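Tool Case Tips from the Grondeck Open Day

By Erhan Sönmez, 24/12/2020

Grondeck opened its workshop in August and I spent most of an afternoon at the bench where a robot arm works with a small household tool case. Admission was free and the parking was bad. I went for the robot and came home with notes on keeping a tool case in order.

Start with the tray

A molded tray only helps if every tool goes back in its own slot. The round pocket is for the tape, the long slots are for the drivers. Put the biggest pieces in first.
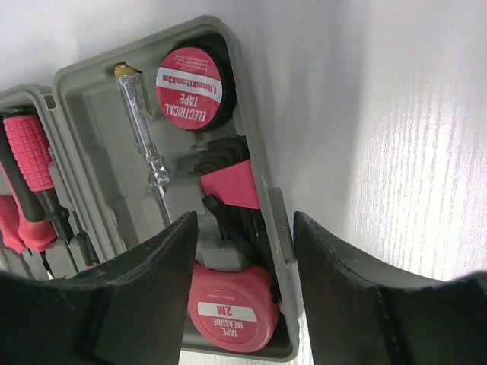 Electrical tape, hex keys and the 2M tape measure in the main tray.

The woman running the bench told us they had logged 700 pick-and-place runs with cases like this one. The arm is slow – 6 tools took it longer than my coffee lasted – but it puts things down gently. Most of us throw them in and lean on the lid.

Lay screwdrivers head-to-tail

Two fat handles side by side waste space. Turn one around and the pair fits in a shallow lid. Keep hex keys in their holder, short ends together, and you will spot a missing size right away.
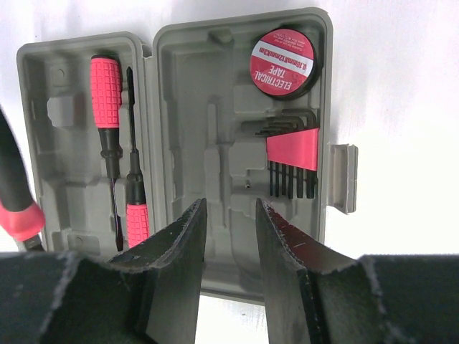
Before you close the case

Look for empty pockets and check the bench for whatever belongs in them. Wipe grit out of the corners with a dry paintbrush. If the latch won't catch, don't force it – a tool is sitting too high.

Grondeck plans another open day next August. Bring ear plugs, the compressor is next door.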